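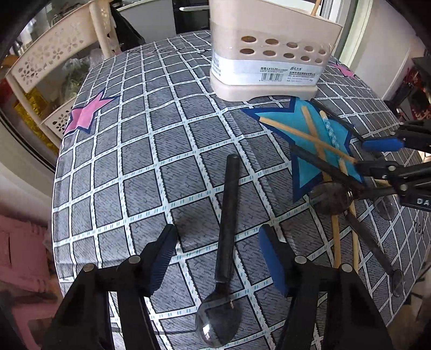 Courses > Household Practice > Unit 2 > Handout: Sorting Table Utensils

Household Practice, Unit 2
Handout for the session on sorting, holding and putting away
Lutz Weidemann

Read this before class. I know what usually happens to handouts, so the important parts are near the top.

1. The pile

Every kitchen owns a pile. It may live in a drawer, a sink or the middle of a table, but it has the same habits everywhere: the long things cross each other, the spoons slide underneath, and whatever you want is at the bottom. For this unit the pile is spoons and chopsticks, and it goes on a round table with a cloth on it. The cloth on our table has stars. I did not choose the stars. Frauke Wiegand did, and she teaches the table-setting unit, so take it up with her.

Don't tidy the pile before you begin. Last September one group straightened everything first, then reported that sorting had taken them no time at all.

2. Kinds, and what counts as a kind

Sort by use first, material second and looks last. A spoon with a black handle and a silver bowl is a spoon. A spoon with a black handle and a dark bowl is also a spoon, and spends the evening with the other spoons. People want to give it a category of its own. Resist.

Chopsticks are harder. Plain wooden ones can be matched by length and taper. A white one with a blue flower pattern needs a partner with the same pattern, and if there isn't one on the table, it is a single. Write it down as a single. Don't marry it to a wooden one to make the numbers come out – I check.

3. The holder

A holder is a tall container with holes in it. The holes are for air, and there are never as many as you'd like at the bottom, where the water goes. Brinkmann, in the reader, spends 35 pages on drainage. You are responsible for 2 of them, the ones with the drawing.

Spoons go in handle down if they are clean and dry. Chopsticks go in with the eating ends up. Long handles go toward the back, or the holder will lean, then think about it, then fall over.

If a holder still has its product label wrapped around it, leave the label on for class and note the model number on your sheet. At home, take it off. Warm water and patience. Gallmont recommends oil in the supplementary text, and Gallmont has evidently never tried to get oil off a holder.

4. Picking up

Take one item at a time from the top. If two chopsticks are crossed, the upper one goes first, even when the lower one is the one you want. Lift, don't drag: a dragged chopstick brings its friends, and a dragged spoon brings the cloth.

Spoons with a riveted handle should be looked at where the handle meets the bowl. Food collects there. Run a thumbnail along the joint. If you find something, the spoon goes back to the sink, and you may feel superior for as long as it takes to walk there.

5. For your sheet

– Your kinds, in the order you made them
– Singles, with a line on what a partner would look like
– The model number of the holder
– One thing you would store somewhere else, and where

Hand the sheet in by 9th December. Late sheets go in the Fostik folder, which I read in the summer.

Reading: Brinkmann, the section on drainage. Trudex, first chapter, skipping the part about forks. He is upset about forks and it doesn't help.

2 comments · 35 shares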